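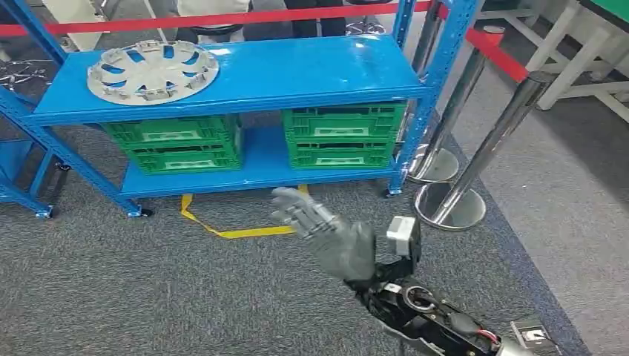
Caderno da oficina, novembro — ensaio do desengordurante Stesent

Continuo sem perceber o entusiasmo. O folheto promete limpeza "até 60% mais rápida" e não diz mais rápida do que o quê. Perguntei à Rirnidside, que nos vende o produto, e mandaram-me o mesmo folheto em PDF.

O que fiz de manhã: duas bacias iguais, uma com Stesent diluído como manda o rótulo, outra com o detergente alcalino da Sqalli que usamos desde sempre. Peças da mesma desmontagem, pinças e suportes, sujidade parecida a olho. Digo parecida porque não pesei nada antes, e devia ter pesado.

Aos 9 minutos: sem diferença que eu jurasse. Talvez a água do Stesent mais turva, o que tanto pode ser gordura solta como o próprio produto, que já sai leitoso do bidão.

Aos 19 minutos: as duas levaram escova. Nos suportes, igual. Nas pinças, o Stesent soltou melhor a crosta do lado de dentro, mas foi a bacia que ficou mais perto do aquecedor. Ensaio estragado nesse ponto, repetir com termómetro.

Pó de travão nas jantes e tampões: não testei. O vendedor diz que "derrete". Quero ver primeiro num canto que não se note, porque o outro produto milagroso que entrou cá deixou manchas baças na pintura prateada e depois a culpa era da nossa água.

Custos
Bidão mais caro, diluição mais fraca. No papel empata. Na prática toda a gente deita a olho e acaba por gastar mais, portanto desconto já essa poupança.

Cheiro
Pior. Ao fim de mais de 60 minutos com o portão fechado doía-me a cabeça. A ficha de segurança fala em "boa ventilação" e fica por aí.

Por fazer:
Pesar as peças antes e depois, secas.
Mesma temperatura nas 2 bacias.
Trocar os rótulos e pedir a quem não sabe que escolha a mais limpa.
Ver se ataca os vedantes — deixar um velho de molho até amanhã.

O pessoal da Voseo diz que está contente com isto. Também estavam contentes com o spray anterior, por isso não encomendo nada antes da repetição.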